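Plarnville Town, a small thread about the new season. I write it slowly, so please be patient with me. 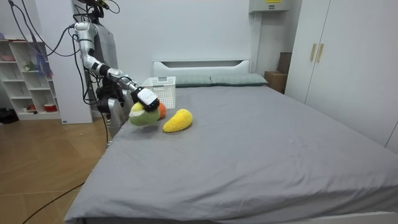

Photo: Kistska Media

1. It is August 2019 and our club is again in the second division. I have followed Plarnville since I moved to this country, and I would like to put down my thoughts before the first home match. Please correct me if I have a fact wrong, but please do it kindly.

2. First, last season. We finished in 12th place. In May many people said this was a good result for a club with our money. I can't agree fully. We were fifth at the New Year and then we stopped scoring.

3. The problem was not the defence. The defence was the same from the first match to the last one. The problem was that our two strikers both like to play with their back to the goal, so there was never a runner behind them.

4. The manager has seen this, I think. In all the friendly matches he used one striker and a quick player just behind. Against Matlala Rovers it looked very good for the first half. In the second half he changed almost the whole team and I could learn nothing from it.

5. About Matlala. They came up from the third division and everybody writes that they will go straight down again. I would be careful with this. They press very high, they are fit, and their pitch is narrow. We go there in the autumn and I would accept a draw already today.

6. The score in that friendly was 2–2, if somebody has missed it. Their second goal came from our own corner. We had too many players in the box and only one at the halfway line. It is an old illness of ours.

7. Now the goalkeeper question. The older one is better on the line and the younger one is better with his feet. If we want to start the play from the back, as the manager says in every interview, then it must be the young one. But will the supporters forgive him the first mistake? I am not sure. The stand behind the goal can be hard.

8. Someone asked me yesterday about the season tickets. Mine cost 175 this year, for the standing side. It was a little less before. I find it fair, but for a family it is a lot of money at one time, and I would like the club to offer payment by month.

9. The club says it has sold roughly 2000 of them. For us this is a high number. I remember afternoons when the whole crowd was smaller than this, and you could hear the trainer shouting at the left back from the other side of the ground.

10. The new shirt. I know that many of you dislike it. I like the collar and I do not like the sponsor name across the stomach. "Plaster" in such big letters on a football shirt makes people ask if our players are all injured. But the firm pays for the youth teams as well, so I will buy it and wear a jacket.

11. The midfield is where I am most hopeful. Last year we had one player who could pass forward and when he was marked we kicked it long. Now there are three who want the ball. Perhaps they will stand in each other's way at the beginning – this is normal, give them some weeks.

12. I am less happy on the left side. The left back was sold and his place was given to a right-footed boy from the reserves. He is brave and he runs all day. But each time he must cut inside before he can cross, and by then the box is full of defenders.

13. A reply to several people: no, I do not think we should change the manager if we start badly. We did this before and then we did it again in the same winter. Each new man wanted his own players, and we are still paying for some of them.

14. My guess for the table: we will be between sixth and ninth. For the first place I choose the same club as everyone. For the last place I prefer not to write a name, as I have friends who support them.

15. For the first match I would pick the young goalkeeper, four at the back, three in the middle and the quick one free behind the striker. The captain on the bench, sorry. He is a great servant of the club, but he cannot play two matches in one week any more.

16. A practical point for those who travel by bus. The stop beside the ground is closed for the road works, so you must get off at the market and walk up the hill. Leave home earlier than usual, the queue at the turnstile was long already at the friendlies.

17. I will write again after the match, probably the morning after, when I am calmer. If you sit on the standing side and you see somebody with a very old green scarf, come and say hello.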